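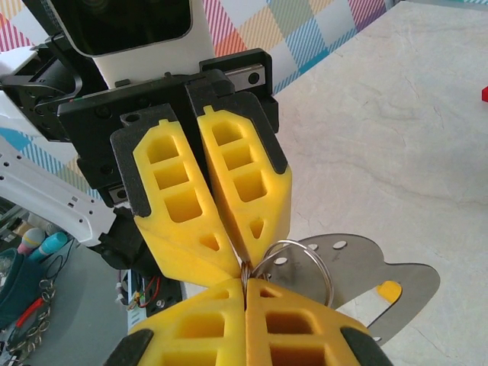 Otstead, May 30, 2020

Vundance bench, notebook page 2 of the split ring work

Continued from the last page. The arms are on the rail since the beginning of the week and I did not move the bases any more. Distance between the base centers is 484 mm, measured with the steel ruler twice. In the config file it was still the old value from the drawing, so all moves with two arms came a little too far to one side. I corrected it in the file and also wrote it with pencil on the printed drawing. Please do not erase it.

The ring is the most difficult part so far. The wire is thin and smooth, and when the two grippers come tip to tip there is very little room left between the four yellow fingers. If I close the upper gripper first and then bring the lower one, the ring wants to turn. If I bring both to the distance of a few millimeters and then close slowly, it stays better. I do not know yet if the reason is the order or only the speed. I changed both things at the same time, which I should not do.

Closing speed is now set to 223 in the gripper parameter (no unit, it is the raw number of the driver). The default is 1000. With the default the fingers deform before the current limit reacts, and the tips slide over each other sideways. With 223 it is slow to watch, but one can stop in time.

Current limit: left as it was.

The fingers have open pockets over the length, so they bend around a thing when pressed from the side. Good for the plate. For a wire ring it is less good, the contact is only at the round tip and the tip gives way. One idea is to glue a thin strip of rubber on the inside of the tips. A second idea is to print a stiffer tip with the same outer shape. I prefer to try the rubber first, it can be removed again with a knife.

Cables

I made the loops at the wrists longer. Before, the cable pulled when joint 5 was near its end and one could see the wrist shake a little. Now the loop hangs free under each wrist and goes back up to the gripper bracket, and along the upper link it is held with small ties. The ties must not be tight, the cable has to slide in them a bit. On the right arm the loop hangs quite low in front of the table edge. It works, but when the arm goes to the home position I look at it every time. Perhaps one more tie halfway.

The slotted duct under the rail takes the power and the signal wires of both bases. The wires at the left end are not in order yet and the colors there are not the ones in our list. I will rewrite the list, the wires can stay.

Order from Lachance: one bag of spare ties, two connectors for the camera cable, a length of the same cable. Total 646 mm of cable is needed for one wrist when I measure along the arm with the loop included, so cut both spare pieces a bit longer and shorten them later. The last order came with the wrong connector gender. Check before opening the bag, they do not take opened bags back.

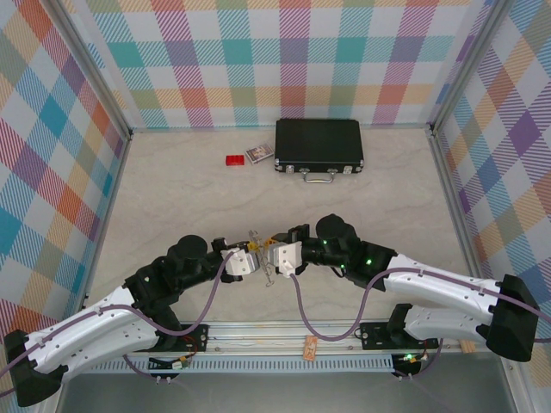 Wrist cameras

The wrist camera sees its own fingers very large at the bottom, and this is as intended. When the other arm comes close, its white and black parts fill the middle and the automatic exposure jumps. I switched to fixed exposure on both sides. The plate is the brightest thing then, it reflects the ceiling lamp. I turned the lamp away from the table and toward the wall, and the reflection became smaller on the left view. On the right view I see no difference.

The plaid panels stay. I wanted to change them for plain gray ones, but for checking the focus they are practical: if the diagonal lines in the squares are clear, the lens is fine.

To do for the cameras:
- write down the exposure values for both sides
- tighten the camera brackets, then repeat the hand-eye calibration
- label the two camera plugs left and right, in English, also for the people of Ulirby who share the room with us

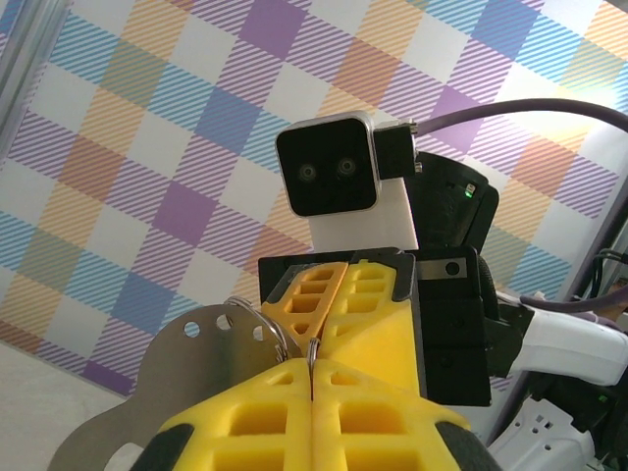

The question of where to hold the ring is still open. In the plan I wrote that one gripper holds the plate flat and the other takes the ring at the opposite side. In practice the plate is not held flat, it sits behind the fingers and follows their small movements. There are two rings to think of, the large one going through the plate and the smaller one next to it, and it is the smaller one that sits at the seam where the yellow fingers meet. For the next trials I will write in the sheet which ring is in which gripper, otherwise the results cannot be compared. The row of holes at the curved edge could serve as a mark for the plate angle. A simple circle search should find them if the exposure stays fixed.

Small things

The emergency stop is tested on both arms, it works, the arms sink slowly after it. Put a hand under the wrist before pressing if something fragile is on the table.

The script for going home asks now for confirmation. Type y and enter. An empty enter does nothing.

Finger tips to be changed in July at the latest, together with the grease. Printed spare set is in the drawer under the screen, the file for it is in the Vundance folder with the name tip_v3. Version 2 has the hole 1 mm too high, do not print it.

Next: rubber strip on one gripper only, speed stays at 223, and change only the order of closing.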